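Keep the Key in the Lock
by Nives Lo Presti
4/6/25

Every house I have lived in had a drawer with padlocks in it, and in every one of those drawers there was a lock that nobody could open. My view is that a small padlock should be stored with its key in it, and that most of what people do instead is a waste of their time.

I know how that sounds. A lock with the key in it isn't locking anything. But I am talking about storage. The lock on your shed is doing a job and its key belongs on your ring. The lock in the drawer is doing no job at all, and the only thing that can happen to it is that it gets parted from its key.

I came to this after we cleared out the back room on Bornia Street in May. Ubaldo Tedesco and I had let hardware pile up there for years. There were five hooks by the door with keys on them, and only one of those keys had a label. The label said "gate." We don't have a gate. In a coffee can underneath were the padlocks, and we sat down on the floor and tried keys in locks until lunch. Two of them matched. The rest of the locks went to scrap, and so did the keys, and all of it had been perfectly good metal when somebody paid for it.

Since then I sort on a table. It has to be a big one, and it has to be pale. Small silver parts disappear on a dark workbench, and they disappear on wood with any grain in it. Two white tops pushed together work very well. I line up everything that is already bagged along the far side and leave the near part bare for whatever I am working on.

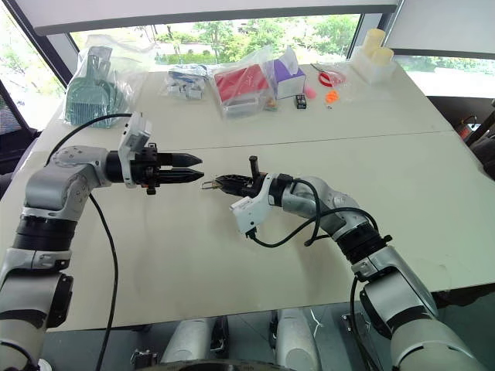
The white table, with the bagged things lined up along the far side.

Clear bags are the other half of my argument. People will tell you to buy drawers, and the Kiritz catalog will sell you a cabinet with 500 of them. I had a smaller one from Laaksonen and gave it away. A cabinet asks you to decide what a thing is before you put it away, and small household parts don't go along with that. Is a clip a fastener or is it office supplies? With a clear bag you don't have to answer. You put the little blocks and clips in together, you close it, and next year you can see what you've got.

Settimio Bianchini disagrees with me on this and has said so more than once. He ran the tool crib at Pustirstead for a long time and he believes in labels. His system is a numbered tag on the lock, a matching tag on the key, and a board on the wall. I have seen his board and it is a fine board. It also takes a person like Settimio to keep it up. Most of us will tag the first few locks, run out of tags, and mean to buy more.

He has a better objection, which is that a key left in a lock can fall out or get bent. I grant that a long key might. Look at what most of us own, though. A small brass padlock takes a small key, and once it's in, all you have showing is the round head and a bit of stem. 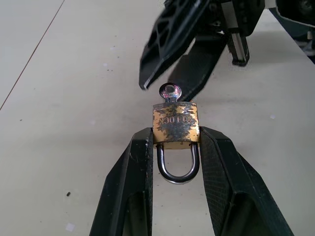
Old locks deserve this treatment as much as new ones do, and they rarely get it. People see brass that has gone gray and black in patches, with the lettering hard to make out, and they assume it's finished. Tarnish on the body tells you very little about the works inside. If I have the key, I can try it and find out. If I don't, I have a paperweight, however nice the shackle looks.

There is a question of safety and I don't want to skip it. If your drawer is somewhere strangers can get at it, put the keys elsewhere. A lock that somebody has taken away overnight and brought back may have had its key copied. For a kitchen or a hall closet I don't think this is a serious worry, and Rosario Messina, who repaired locks for a living, told me the same thing.

If you have a spare key as well, the spare goes in a bag with the lock, taped to a piece of card. Don't put it on a hook by the door. I have nothing against hooks, but a hook is for a key you use, and ours had turned into a place to put keys we felt bad about throwing out.

Ubaldo has since asked me what to do about bicycle locks. Those I haven't worked out. The keys are long, they do stick out, and one has already torn a bag.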